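Zaduris Student Robotics Forum > Team Projects > Manipulation

Thread: Opening a clip-lid box with one arm, is this realistic for a first-year club?

wike_club_lead
Posted 17/08/2025

We're a school club in Prustmont and our project this year is getting an arm to open a storage box, take the lid off and set it down next to the base. The students picked it. We have 13 members, most of them new, and we want to show it at the Estonitz open day in January.

Pushing the box around and lifting it by the handle are both in the code already. The part we're stuck on is the latch. It folds down over the rim, and the gripper has to get under it and flip it up. We've written it as a fixed motion from a known start pose, and when the box is turned a few degrees the fingers slide down the front of the base.

This is the box on our table:
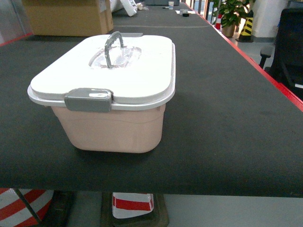
Box with the lid clipped on, handle up.

The mat is felt. The latch is gray and the lid is white, so finding it by color works most of the time. The glare on the top of the latch breaks the mask into 2 blobs under our ceiling lights.

Questions:
1. Should we drop the fixed motion and train on demonstrations?
2. Has anyone done a latch like this with a plain parallel gripper?

torque_and_tea

We did a lunch box with a similar clip two years ago. Plain gripper, rubber pads on the fingertips. The pads were too thick to get under the clip, so we filed one finger down to a thin edge and left the other alone. Do that before you touch the software.

For the color mask, close the gap with a dilate step and take the biggest blob. Should be three or four lines.

northbench

I would go with demonstrations. We recorded 228 for a drawer task and it handled small changes in angle that our scripted version never did. The students also liked recording more than tuning offsets.

torque_and_tea

228 demos for a drawer is a lot of club time. They have one latch and one box. Find the angle of the lid from its outline, rotate the approach by that angle, done. A new member can read that code and see what it does.

northbench

It's a lot of time but it splits well across people. With 13 members, everyone gets a turn on the arm. With a script, one kid writes it and the rest watch. I've seen that happen in our own club.

Also, the outline trick gives you the angle but not which side the latch is on. A rectangle looks the same turned half way around.

torque_and_tea

They already find the latch by color. Use that for the side.

wike_club_lead

Thanks both. We have the outline code half written from the pushing task, so we'll try that first and keep recording as the backup. I agree about the one-kid problem. We'll probably split it so one pair does the vision and another pair does the finger.

On filing the finger down, how thin did you go? Ours are printed and I'm worried about them snapping.

torque_and_tea

Thin enough to slide a fingernail under the same clip. Print it solid and lay it flat on the bed so the layers run along the finger. Ours snapped twice when it was printed standing up.

gearmonkey_est

What holds the box still? When you pull up on a clip, the whole box wants to come with it, and an empty one weighs next to nothing. Felt helps with sliding but does nothing for lifting.

wike_club_lead

Nothing holds it at the moment. We could put weight inside.

gearmonkey_est

Check the open day rules first. The sheet we got last year said the object had to be used as sold, and our judge counted a bag of sand as a modification. We argued and lost points anyway.

northbench

I don't read that rule the same way. Putting something in a storage box is what a storage box is for. We had blocks in ours and no judge said a word.

gearmonkey_est

Different judge then. I'd still email and get it in writing.

wike_club_lead

Will email. If they say no, we can try pressing on the lid near the clip with the other finger while the thin one goes under. The gripper might not open wide enough for that, I'll measure it.

Step count for the whole routine is at 1325 with the latch part left out, and the limit we set ourselves is not far above that, so whatever we add has to be short.

torque_and_tea

Cut the waypoints on the return to home. Most people leave far too many in there. Post the new finger file when you have it, I'd like to try it on our lunch box.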